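04/10/2025, cahier de l'atelier, projet Stiveven

Je reprends le cahier au sujet de la sauvegarde automatique. La dernière note sur ce problème est de juin et elle se termine par « à revoir », ce qui ne m'a pas beaucoup aidé ce matin. J'écris donc plus longuement, pour moi et pour ceux qui vont toucher au module après moi.

## Le symptôme

Quand le joueur passe du marais de Prorkusska au village, le jeu se fige pendant un court moment, juste après la porte. Sur PC on le sent à peine. Sur la console de développement, c'est désagréable, et si le joueur saute à cet instant, le saut est perdu. Le bouton est bien lu par le moteur, mais l'image suivante arrive trop tard et le personnage est déjà dans l'état « marche ».

J'ai d'abord accusé le chargement des textures. C'était une erreur et elle m'a coûté la matinée. J'ai remplacé toutes les textures du village par un carré gris, et le gel est resté identique. J'ai aussi coupé la musique, les particules de la fontaine et les animaux. Toujours la même chose.

Le profileur Visser donne la vraie réponse, à condition de cocher l'option des écritures disque, que j'avais laissée décochée. Le gel dure 88 ms et il est presque entièrement occupé par la sérialisation de l'inventaire. 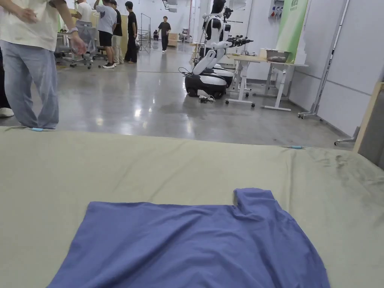 L'écriture elle-même est courte. Ce qui prend du temps, c'est que Dekar parcourt chaque objet du sac, puis chaque propriété de l'objet, et construit pour chacune une chaîne de caractères avec le nom complet de la propriété. Une pomme produit ainsi autant de texte qu'une épée. Avec un sac de début de partie, cela ne se remarque pas. Avec ma partie de test, qui contient 1 000 objets (je sais, aucun joueur raisonnable n'en aura autant, mais le coffre de la maison n'a pas de limite), cela devient le poste le plus cher de toute l'image.

## Ce que j'ai essayé

**Sauvegarder dans un fil séparé.** C'est la première idée de tout le monde, et c'était la mienne aussi. Le gel disparaît. Par contre, si le joueur ramasse un objet pendant que le fil travaille, on peut obtenir une sauvegarde où l'objet est à la fois dans le sac et par terre. J'ai réussi à dupliquer la clé du moulin de cette manière. Je garde la branche, mais je ne la fusionne pas.

**Copier l'inventaire, puis sauvegarder la copie dans le fil.** Beaucoup mieux. La copie est rapide parce que les objets sont de petites structures. Il faut cependant copier aussi l'état des quêtes au même moment, sinon le journal et le sac ne racontent pas la même histoire. J'ai oublié cela au premier essai et le forgeron m'a redemandé le charbon que je lui avais déjà donné.

**Raccourcir les noms de propriétés.** Je remplace le nom complet par un identifiant court, écrit une seule fois dans une table en tête du fichier. Le temps de sérialisation tombe à 8 ms sur la console avec la même partie de test. Je ne m'attendais pas à un tel gain. Je note quand même que j'ai mesuré sur une version sans les traductions, il faudra recommencer avec la version complète.

La meilleure combinaison, pour le moment, est la copie avec les noms courts. Je n'ai plus de gel visible à la porte du village. J'ai fait le trajet dans les deux sens, en sautant, en courant, avec la lanterne ouverte et fermée.

## Les anciennes sauvegardes

C'est la partie que j'aime moins. Le nouveau format n'est pas lisible par l'ancienne version du jeu, ce qui est normal. Mais la nouvelle version doit lire l'ancien format, et nos testeurs ont des parties longues auxquelles ils tiennent.

J'ai écrit un convertisseur qui s'exécute au premier chargement. Il lit l'ancien fichier, construit la table, écrit le nouveau fichier à côté et ne supprime pas l'ancien. J'ai fait passer par lui toutes les sauvegardes du dossier partagé. Il en reste 6 qui ne se convertissent pas. Elles viennent toutes d'une version du printemps où le type de la lanterne était différent (un entier au lieu d'une énumération). Je propose de traiter ce cas à la main dans le convertisseur, avec un commentaire clair, et de ne pas généraliser.

Il reste la question du moment. Convertir au premier chargement fait attendre le joueur devant l'écran titre, sans explication. On peut afficher un message, mais le texte doit alors être traduit, et le lot de traduction est déjà parti.
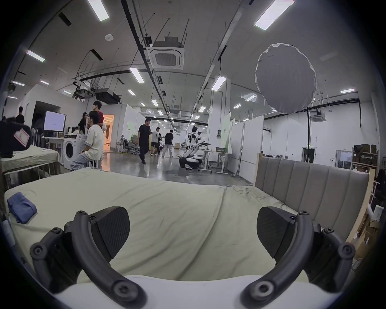 On me répond, dans la marge du document partagé, qu'il vaudrait mieux convertir seulement la partie choisie par le joueur, au moment où il appuie sur « Continuer », et laisser les autres telles quelles jusqu'au jour où elles seront ouvertes. L'attente serait alors cachée par l'écran de chargement habituel, et aucun texte nouveau ne serait nécessaire. La même remarque ajoute que l'écran titre lit déjà la date et le nom du lieu dans chaque fichier pour les vignettes, et que cette lecture doit donc comprendre les deux formats.

Je suis d'accord avec les deux points. Le second m'avait échappé. J'ai vérifié tout de suite : avec un mélange d'anciens et de nouveaux fichiers, les vignettes affichent « Lieu inconnu » pour les nouveaux. Ce n'est pas grave pour les données, mais un joueur qui voit cela va croire que sa partie est perdue.

La correction est simple. L'en-tête garde la même disposition dans les deux formats, et seul le numéro de version change. La table des noms vient après. Ainsi, l'écran titre n'a pas besoin de savoir ce qui suit.

## La mise en veille

J'ai profité de la session pour regarder un autre défaut, signalé depuis longtemps : si la console est mise en veille pendant l'écriture, le fichier peut rester incomplet au réveil. Je n'ai réussi à le reproduire qu'en ajoutant une pause artificielle au milieu de l'écriture. Sans la pause, je n'ai rien obtenu, malgré beaucoup de patience.

Le remède est connu : écrire dans un fichier temporaire, contrôler la somme, puis renommer. Dekar propose une fonction pour cela, mais elle bloque le fil principal, donc elle nous ramène au problème du début. J'ai écrit la nôtre. Elle est courte et elle se trouve à côté du convertisseur.

Une chose à ne pas oublier : l'icône de sauvegarde dans le coin doit rester affichée jusqu'au renommage. Pour l'instant elle s'éteint à la fin de l'écriture, donc trop tôt. Je n'ai pas encore touché à l'interface, parce que l'animation de l'icône est liée à celle de la boussole pour une raison que je ne comprends pas. 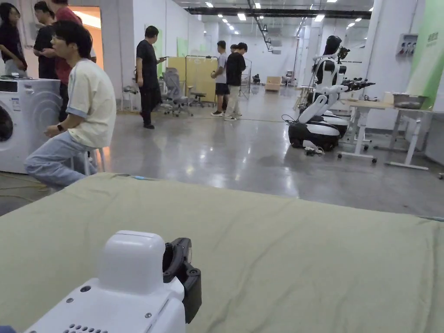
## À faire

- Refaire les mesures avec les traductions complètes, même partie de test, même porte.
- Déplacer la conversion de l'écran titre vers « Continuer ».
- Traiter l'ancienne lanterne dans le convertisseur.
- Séparer l'icône de sauvegarde et la boussole. Demander avant, il y a peut-être une raison.
- Mettre une alerte dans l'éditeur quand une propriété n'a pas d'identifiant court. Aujourd'hui elle est ignorée en silence, et j'ai perdu la couleur de la cape comme cela.
- Essayer avec le stockage presque plein. Je ne sais pas ce que fait le renommage dans ce cas.

## Questions ouvertes

Est-ce que l'on veut une limite pour le coffre de la maison ? Avec les noms courts, la technique ne l'exige plus. Côté jeu, je trouve que le coffre sans fond enlève un peu d'intérêt au marchand, mais ce n'est pas à moi seul de décider, et les testeurs l'utilisent beaucoup.

Est-ce que l'on garde l'ancien fichier pour toujours après la conversion ? Sur PC la place ne manque pas. Sur console, l'espace réservé aux sauvegardes est compté, et deux exemplaires de chaque partie peuvent nous faire dépasser. Je penche pour une suppression à la deuxième sauvegarde réussie dans le nouveau format. Le code est prêt, désactivé par une option dans le fichier de configuration.

La branche s'appelle `sauvegarde-noms-courts`. Elle compile pour PC et pour console. Le test automatique du marchand échoue encore, mais il échouait déjà avant moi.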